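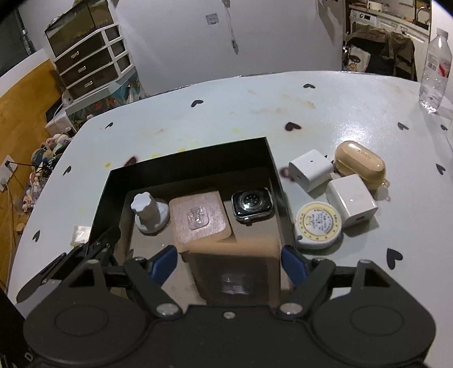
Figure 2. A catch-all tray on a household table, with chargers, a tape measure and an earbuds case beside it.

4.2 The tray and its neighbors

When we began the Katidero study we expected small belongings to sort themselves by use, with chargers in one spot and things worn on the body in another. The homes we came to know were a good deal looser than that, and, I think, all the more pleasant for it. Of the 2,012 items in our record, 1,526 had a regular resting place that the household could name without stopping to think, and very often that place was a tray, a bowl or an open box on a table everyone walked past.

In Figure 2 the watch is inside the tray, while two power adapters have settled on the tabletop to the right. Katayama, who did the first round of coding, called this outer ring the "porch" – close enough to belong, but never quite brought indoors – and the name stuck with all of us. 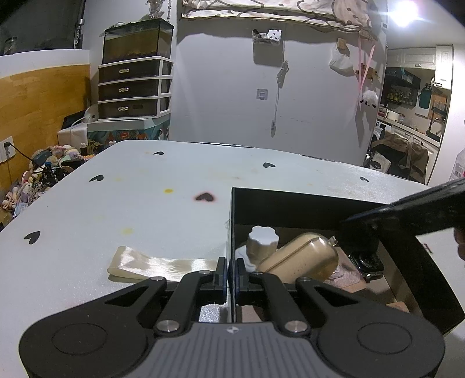 The porch also gave us our hardest coding decisions. An item might be listed as inside on one visit and outside on the next, and 188 entries had to be read again by a second coder before we could agree. Sotiropoulos argued, patiently and over many cups of coffee, that such items should keep both codes, and in the end we followed him. We also kept a separate code for soft things such as ribbon, string and cloth, which people tended to lay down wherever there was a bit of open table and which seldom came up when we asked what the tray was for.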